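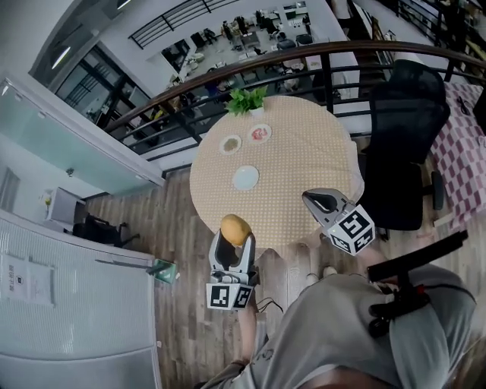 Photo: Flor Quintero / Sosden

Come try our grippers! Paid sessions, mezzanine studio, May 2025

Hi! I'm Flor, I run the gripper trials at Sosden, and I'm looking for people to come in and pick up fruit. I mean that pretty literally. Mangoes for sure, probably other stuff too, plus plates, cups, folded napkins, and whatever else I've put on the table that morning.

Let me back up a little. We're comparing two hand-held grippers, the Endeck and the Zoltholm. You hold one in each hand and work the jaws yourself, so there's no robot doing anything on its own while you're in the room. Each one has a marker cube on it, and there's a camera up at your head that records what you're doing and where your hands go. Later on I take those recordings and try to get the same motions out of an arm. Some people's recordings work beautifully and some people's don't, and I'd love to know how much of that is the person and how much is the gripper. Right now I can't tell, and my own hands are no use anymore — I've done 956 picks this year and I've gotten way too used to the quirks!

So I need new hands. Yours, hopefully.

What a session is like

You come up to the mezzanine, I get you strapped in and we fiddle with the fit until it stops bugging you (this takes longer than you'd think, especially the shoulder straps). Then you get a practice stretch with no recording at all. Drop things, squeeze things, get it out of your system. After that we do the real tasks, which are mostly table setting and clearing: fruit onto a plate, plate over to the other side, fruit back off again. You do the set with one pair of grippers, have a break, and then do the same set with the other pair. I flip which pair goes first from person to person so the second one doesn't get all the credit for you being warmed up.

At the end there's a short form and then we just talk. I like the talking part best. One tester last October told me the trigger on the Endeck felt like a garden hose nozzle, and I have not been able to unfeel it. The new trigger is softer. Tell me if it's too soft.

Plan on 4 hours door to door, with breaks whenever you want them. You'll be on your feet for most of it.

Who I'm looking for

Anybody 18 or over who can stand at a table for a while and lift both arms comfortably. You don't need any background in robotics, and please don't read up on it beforehand. I would especially love to hear from:

People with small hands. Almost everybody so far has been medium to large and the Zoltholm grip is chunky.
Left-handed people.
People who handle food or dishes for work — line cooks, servers, produce clerks, caterers.
Anyone over 60.

Glasses are fine. Long hair is fine, just bring something to tie it back with. If you've had a recent shoulder, neck or wrist injury, please sit this one out and write to me about the next round. The grippers don't feel heavy in the first few minutes, but they do later on.

If you took part in the October round, thank you, you were great, and I can't use you this time. I need people who haven't held either pair.

What to wear

A plain long-sleeved top is best, nothing with big loose cuffs. Flat shoes. Leave rings and chunky bracelets at home if you can. We have lockers but they're tiny.

Pay

It's $400 for the full session, paid by bank transfer within two weeks. If you have to stop partway for any reason, you still get paid for the time you were there, and you don't have to give me the reason. Travel inside the city is covered if you keep your receipts.

What happens to the recordings

The head camera points down at the table and your hands, so it mostly gets your shoulders, torso and your shoes. It does pick up sound, and you can ask me to strip that out. Files get a number with no name attached. They're used by my group and by the controller team at Villanueva, who built the software we use to replay the motions. They don't go anywhere else. You'll get the consent form by email ahead of time, and you can pull your recordings for up to 30 days afterward.

One heads-up: the mezzanine is open to the office downstairs, so there are people working below and you'll hear them. They're used to us. If you need a quieter slot, ask for an early one.

How to sign up

Send me an email with "gripper trial" in the subject line and tell me which hand you write with, your glove size if you know it (a guess is okay), and whether mornings or afternoons are better for you. A line about what you do with your hands all day would be nice too! I answer these myself, so give me a few days.

Bringing a friend is welcome, but you'd be booked one after the other, since I've only got the one table set up.

Flor Quintero
Gripper trials, Sosden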